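**Fruit sorting (household)** – the everyday job of splitting mixed small fruit into kinds before it gets stored, washed or put out. Usually done at the kitchen or dining table. Also called tray sorting, or just "picking over".

## Items

Mostly small round stuff that gets mixed up in the shopping bag. Cherry tomatoes, red and yellow. Longans, where sold. Kumquats, grapes, small plums. Cherry tomatoes are botanically a fruit (a berry), so they count here even though most cooks file them under vegetables.

A shallow tray with raised sides is the normal container, since round things roll. White is prefered, easier to spot splits and soft patches.

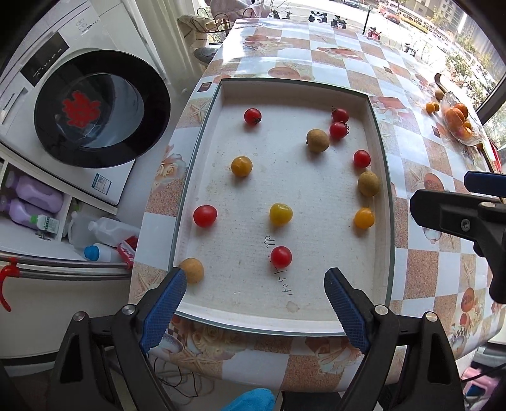 Larger fruit like oranges is generally kept apart in a bowl and not sorted at all. Weight is the reason – one orange on top of ripe tomatoes and the skins go.

## Method

Two common ways:

- **By kind.** Everything of one type comes out first, then the next. Whatever is most numerous stays in the tray.
- **By color.** Reds left, yellows and oranges moved out to the table. Faster, but orange tomatoes end up in either group depending on who does it.

Stems and green calyxes can stay on until washing. Longans keep their shell until eaten; the shell is tan, thin and rough, and bruises underneath don't show.

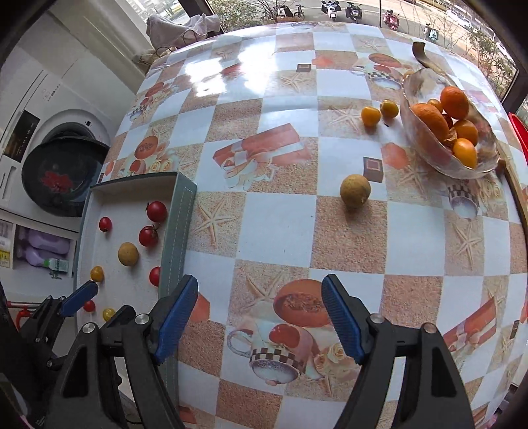

Tablecloth matters more than people expect. Glossy or glass-topped surfaces wipe clean but fruit rolls further. Plain cloth slows it down. Busy prints make small brown fruit easy to miss.

## Storage after sorting

Tomatoes at room temperature, stem side down. Longans in the fridge, in a bag with some air. Dont seal tomatoes in plastic.

## See also

Fruit bowl; Longan; Cherry tomato; Table linen

*Last edited February 3, 2019 by Jae-hoon Jeon. Storage section needs a source.*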